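Robot arm on the prep line: what happens to the prep staff's jobs?

Posted by Kimel in Kitchen and Food Service, Oct 23, 2021

We run a commissary kitchen that supplies seven cafes. Management wants one robot arm at the portioning station, on a lease, starting in May. The arm would handle dry scooping and move citrus and small bowls between stations. We have 13 people on prep across two shifts, and I supervise the early one. The vendor says no positions are affected. I would like to hear from people who have worked next to one of these. What changes in the day, and what should I get in writing before it arrives?

Ambros Kofler
We have had one for three years. Headcount stayed the same, but the job descriptions did not. Portioning used to be a full-shift task for two people. It is now one person who loads the station, clears faults and checks weights, and who also covers labeling. That person needs training time on the schedule. Ours was given an afternoon, and the first five weeks were poor.

The other change is layout. People put tools down wherever there is room. The arm's work depends on what is on the table and how it lies, so staff have to learn which variations it tolerates. A scoop lying at an angle with its handle toward the operator is a different pick from one lying square to the edge. Round fruit in a tight group is harder than the same fruit spaced out.

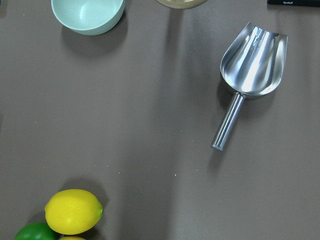 Who should be allowed to stop the arm during a shift?

Everyone who works within reach of it, with no permission needed and no write-up afterward. Put that in the procedure before the first day. If only the supervisor can stop it, people will reach around it to save time.

Get three things in writing: who cleans the arm and on whose hours, what happens to the output target when it is down, and whether the cycle logs can be used in performance reviews. We missed the last one. It took a grievance to settle it — the logs recorded every pause, including the ones for restocking.

Staron
depends on the vendor. ours was fine. ask for a longer trial

Ait Ali
I agree with most of what Ambros wrote, except on rotation. He has one trained operator per shift. We train everybody and rotate weekly. It costs more at the start, but a single operator cannot take a sick day without the station going back to hand scooping, and the rest of the crew loses the feel for it. Keep the manual procedure current as well. Ours was out of date the first time we needed it, and the portion weights in it belonged to a menu we had dropped.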